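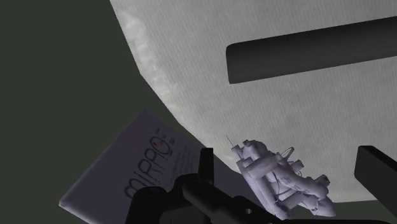

Checking a simulated grasp before release

Issued by the Kuipers simulation group, Fasamthorpe. Version 17, April.

These steps apply to every simulated gripper task submitted to the Nerkum library. Allow 16 minutes for each task.

1. Load the task and reset it to its starting state. Do not edit the layout by hand.

2. Open the fingers fully. Confirm that neither finger passes through the object, the work surface or any packaging nearby.

3. Close at the lowest speed and stop at first contact. Thin parts such as rods and wire loops must be checked separately — the default collision shape often leaves them out.

4. Run 200 trials with the seed list supplied. Record every failure, including those that recover.

5. Enter the results on form 114 and send it to Nathalie Postma.

Tasks built in Botus must also carry the export log.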